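The Black Curtain Corner: Gallery

Every workroom has a wall that people are proud of and a wall that people hang a curtain over. For most of the year ours was the second kind. Then someone at Lurkthorpe found foam letters, someone else found clips, and the corner became a feature. These are the notes from the decorating, last updated 6th September.

The table

Light wood, pale enough to show every crumb, if toy toast made crumbs. We bought it through Cassim, who promised assembly in 3 easy steps and supplied a leaflet with 84 of them. It wobbled until December and then stopped on its own. We have not asked why.

The curtain and the letters

Black fabric, hung from the top of the wall with small black clips. The plan was to iron it first. The plan is still to iron it first. A creased curtain does at least have some drama to it, and against the white walls it gives the place the air of a very small theater with a very short program.

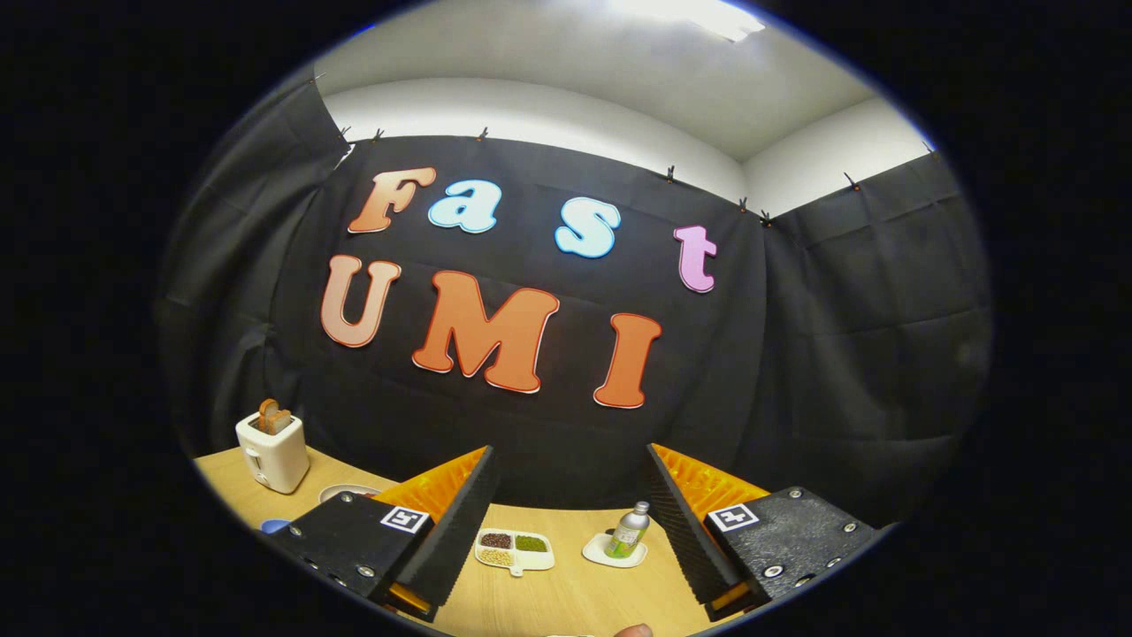 "Fast" goes across the top in orange-peach, light blue and pink, with "UMI" in bigger orange letters underneath. The toaster got a spot on the left side of the table, two slices up, ready for a breakfast that is going to be light on butter.

The lettering debate

The original order was for "Umix," the name on our door. Opinions differ on whether three letters are bolder than four or whether four simply cost more. There was also a long discussion about whether the top word should be level. Those in favor of level own a level. The rest of us went home at a decent hour.

The toaster

White, boxy, nicely rounded, with a small lever on the side. It came in a Clunivo kitchen set and has outlasted two real toasters in the break room, neither of which ever looked this clean. Visitors reach for the lever before they say hello. Please put the toast back when you're done with it.

Still on the list

One iron, borrowed or otherwise. A second opinion on pink. Somewhere to keep the spare clips that isn't the mug by the sink.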